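I have painted the same living room wall in my head so many times that I finally bought a proper book about color, and I haven't put it down in 4 evenings. It's by a decorator named Gudrun Görtz, it has 189 pages, and I want to talk about dark walls until everyone I know is sick of me!

Her main point is that we test paint all wrong. We dab a little square on white, stand a foot away and panic. She has you paint a big board, lean it up, and live with it through breakfast, lunch and lamplight. I did three boards. The one I mixed myself and named Pallcombe (after the village where my aunt lived) looked like gravy at noon and like wine at nine in the evening. I was smitten.

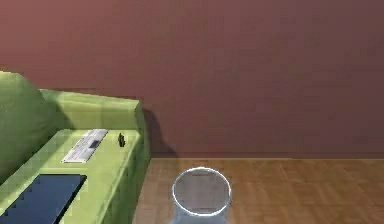
Maroon wall, lime-green sofa. I keep coming back to this pairing.

The other thing I love is her chapter on light at different hours. My front room faces north, so blues go chilly in there and reds get deeper and a bit moody. Emese Vass, who taught the evening class I took last fall, used to say the same thing about wool — you never pick yarn under a shop lamp.
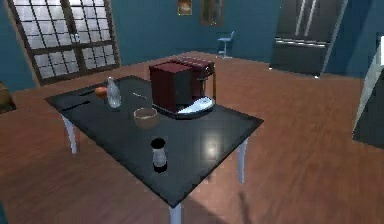 Then there's sheen, which I had never given a minute's thought. Flat paint hides lumpy plaster and drinks up the light. Satin wipes clean but shows every roller mark you ever made. I went flat for the walls and satin for the trim, and I used roughly 3 cans in the end, counting the one Norbert stepped in.

Floors matter too! A warm floor pushes its color up into everything, so carry your board down to floor level before you decide.

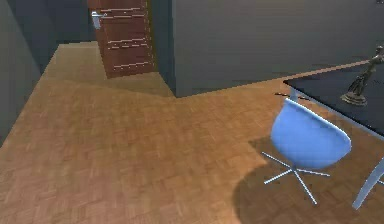 Herringbone or basket weave, I'd take either with a reddish-brown door.

I'm doing the hallway next, in July, when the windows can stay open all day. Lilla Kiss thinks I should go darker still. I think she's right, and I've already got the boards cut.

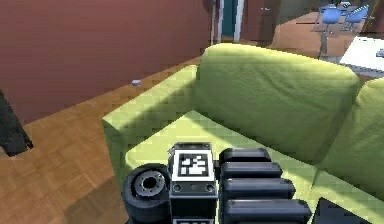 What's on my list for the hallway

Two more boards, a better angled brush, and a long look at the ceiling, which Görtz says to paint the same color as the walls. I'm nervous about that one. Viktória did hers in a deep green and I sat under it for a whole dinner feeling like I was in a very nice tent.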